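About Drirkitz

Drirkitz records examples for robots that have to work with ordinary household things. Our customers build the learning systems. We supply the recordings those systems learn from, along with notes on what was done in each one.

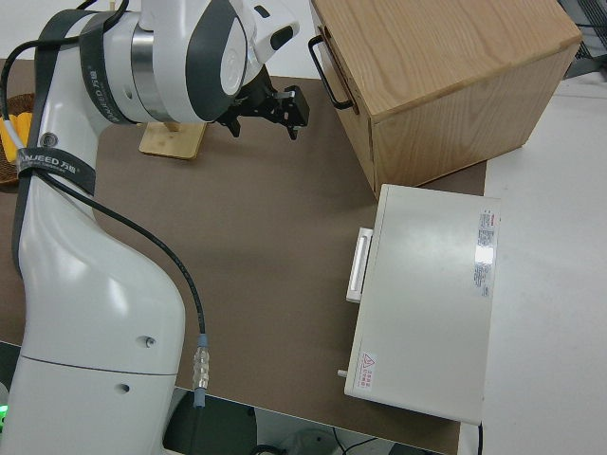 Amparo Paucar and Milagros Cusi started the company after leaving Priltex, where they tested arm controllers. We now have 9 people and 2 recording rooms. An operator guides the arms through a short task, such as moving a mug or a plate, then resets the table and starts over. 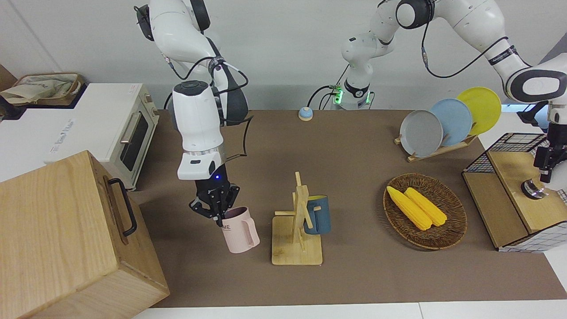

A pink mug in the gripper, next to the mug tree.

Most tasks are repeated 100 times with the objects moved between tries – a system that has only seen a mug in one spot tends to look for it there. Lucero Inga runs the schedule and trains new operators.
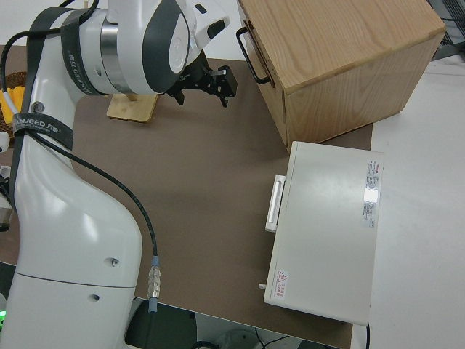

Marjorie Entwistle leads review. Her team watches every recording, marks where each step begins and ends, and labels failed tries as failed. Those stay in the set unless the customer asks us to take them out. Our kitchen collection, Palomino, holds 1,151 reviewed recordings.

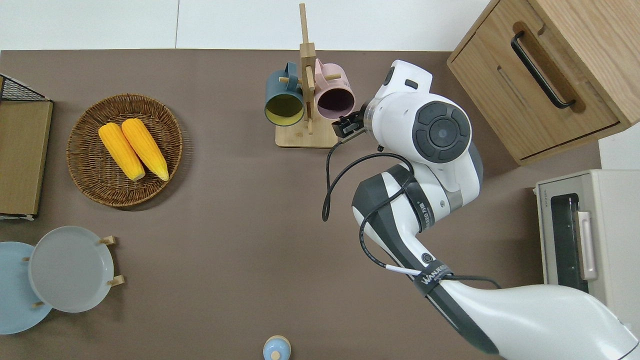
Can we request our own tasks?
Send a short description and a list of objects to Liette Lachance. She will reply with a plan and a price.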